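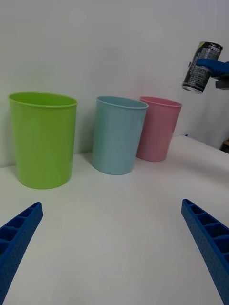

Lưu asks whether the compliant fingers can be fitted before the arms are calibrated, as the first edition of this guide left the matter open. They can, but the calibration must then be repeated. The order given in this section avoids the extra work and should be followed by all users of the Drutarville shared workshop.

## 3. Setting up the two-arm bench

This section covers the fitting of the Tenau fingers, the first powered check and the cup-and-can exercise. Mounting of the arms is dealt with in Section 2. Users who have built the same bench at home should read "workshop supervisor" as the person responsible for the supply.

### 3.1 Fitting the fingers

1. Switch off both arms at the wall and wait until the indicator on each controller has gone out.
2. Slide each finger on to its carrier with the ribbed face turned inwards.
3. Insert the two screws by hand. Tighten them evenly with the short key.
4. Close the gripper by hand and check that the tips meet squarely. If they cross, loosen the screws on one side and repeat step 3.

**Note:** Fingers printed before July have a shallower slot and need the thin washer supplied in the Tullier parts kit.

**Caution:** Do not use thread-locking fluid on printed parts. It may cause them to crack.

### 3.2 First powered check

1. Clear the table and make sure that no person is within reach of either arm.
2. Restore power. Set the speed limit to its lowest value.
3. Open and close each gripper in turn. Listen for rubbing or clicking.
4. Move each arm through its full working range, watching the cable at the wrist. It must have enough slack to follow the joint without being pulled tight.
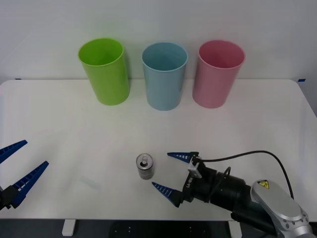

5. If a cable catches at any point, stop the arm, switch off the supply and re-route the cable before going further.

### 3.3 Cup-and-can exercise

1. Place the plastic cups upright towards the back of the table and the drinks can nearer the front.
2. Bring one arm to the can with its fingers open. Keep the other arm well clear.
3. Close the fingers slowly until the can is held. Stop at once if the side begins to dent.
4. Raise the can above the rims of the cups before moving it sideways.
5. Return the can to the table and open the fingers fully before withdrawing the arm.

**Note:** The log file holds 2000 entries. Save it under a new name before starting a further session, or the oldest entries will be overwritten.

Record the result on sheet 31 and leave the sheet with the bench.

Section 3 last revised 1/14/21.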